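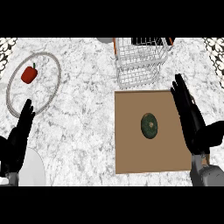
Encimera de mármol blanco con vetas grises.

Acta de la reunión del grupo de la Noche de San Juan Retro
10 de abril de 2025, local de Prandon
Preside: Gaëtan Carré

1. Acta anterior
Se aprueba con una corrección: donde decía "éxito de público" debe decir "asistencia". Se vendieron 213 entradas y el aforo era mayor.

2. Tema de la fiesta de junio
Flindier propone repetir los años ochenta. Carré pregunta cuántas veces se puede recordar la misma década antes de que la gente recuerde solo nuestras fiestas. Se plantea pasar a los dos mil. Varios asistentes dudan de que los politonos y los pantalones de tiro bajo despierten nostalgia en alguien. Votación: dos votos a favor de los dos mil, el resto por los ochenta. Sale ochenta, sin entusiasmo.

3. Música
Wernotik presenta una lista de 121 canciones. Se le hace notar que once son la misma en versiones distintas. Responde que las versiones largas eran lo propio de la época. Se le pide que recorte y que quite la lambada, que ya sonó tres veces el año pasado - una de ellas durante la cena.

4. Juegos
Se discute si alquilar una máquina recreativa. El presupuesto de Thái es de 3.580 euros por el fin de semana, transporte aparte. Carré considera que por ese dinero debería quedarse a vivir con nosotros. Se acuerda pedir otro precio y, mientras tanto, contar con las gomas de saltar, las chapas y el futbolín del local, al que le falta un portero desde la última reforma.

5. Hoguera
Se seguirán quemando apuntes y papeles viejos, como siempre. Se rechaza la propuesta de quemar casetes: el humo no lo autoriza el ayuntamiento y tampoco parece que alguien quiera respirarlo. Falta el permiso. Flindier dice que está "casi". Consta en acta que en la reunión anterior también estaba "casi".

6. Ruegos y preguntas
Se ruega que el concurso de disfraces tenga bases por escrito. Se pregunta quién guardó la bola de espejos. Sin respuesta.

Queda pendiente fijar el precio de la entrada. La próxima convocatoria se enviará por correo.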